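Stinddale Granular Transfer Set: data card

Summary

This set contains recordings of a robot arm moving dry, coarse material between metal vessels on a table. We collected it to study one question: can a policy learn to estimate the amount left in a vessel from the camera view only, without a scale? The set has 591 episodes, divided into 11 task variants. The arm controller is Clirkov, and the baseline policy is called Choo.

Collection

All episodes were recorded by teleoperation at our Fimitel bench. An episode begins when the operator presses the start pedal and finishes when the arm is back in its home position. We do not clean the table between episodes of one session, so the amount of spilled material changes over time. Please keep this in mind if you use the background for calibration.
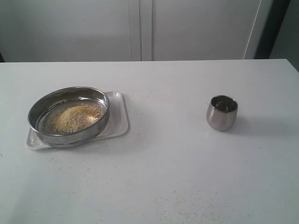

Page last changed: September, card version 9

The pan stands on a white tray and holds the yellow granular material, and the small steel cup is placed to the right. Crumbs on the white tabletop are labelled as "spill" in the masks. The polished walls give strong reflections, and in our tests most errors of the depth estimate were on the inner side of the pan.

Baseline result

Choo was trained with 50 episodes held out for testing. Colour images gave a better estimate than depth alone. Using both together did not help further, and we do not know the reason yet.

Known limits

Only one table and one lighting set-up were used. Light-coloured material on a white surface is difficult to segment, and the mask borders may be wrong by a few pixels.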